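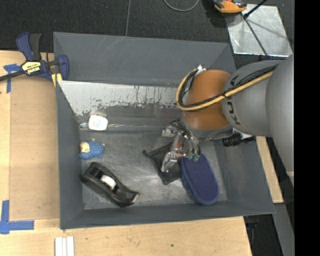

Brake bedding after new rotors, how many stops are you doing?

Forum: Brakes and Suspension

renport_wagon
Fitted new front rotors and pads over the weekend. Jukard street pads, plain rotors, nothing fancy. The sheet in the box says 25 stops from 40 mph with no full stop at the end. The shop in Renport told me to just drive it easy for a week. Which is it?

oldflatfour
Follow the sheet. The pad maker knows the compound and the shop doesn't.

Yichen Li
I run the same pads on my hatch. I did the 25 stops early in the morning on the county road, then drove 3 miles without touching the pedal to cool them off. No vibration since, and that was in January.

tqsteer
25 is overkill for a street pad. I do ten moderate stops and call it done. Never had a problem on four cars.

oldflatfour
Ten might work on a light car. He has a wagon. Did you clean the hub faces before the rotors went on? Most "warped rotor" posts in this section are rust on the hub.

renport_wagon
Wire brushed the hubs, wiped the rotors with brake cleaner, torqued the wheels by hand. New slide pin grease too. I have 900 miles to drive next month so I want it right before then.

tqsteer
Then you'll be fine either way. Those miles will bed them whether you do the stops or not.

Yichen Li
Disagree. Highway miles hardly use the brakes. You can do that whole trip and still have patchy pads when you get there.

wastonberg_dan
I'm with Yichen on this one. Mine were grabby after a long highway trip and I had to do the procedure anyway. Don't sit holding the pedal at a light when they're hot, it leaves a print on the rotor.

renport_wagon
OK, going with the sheet. Did 12 so far and had to quit because of traffic. Do I start over?

oldflatfour
No. Let them cool, do the rest tonight.

tqsteer
Still say ten was enough.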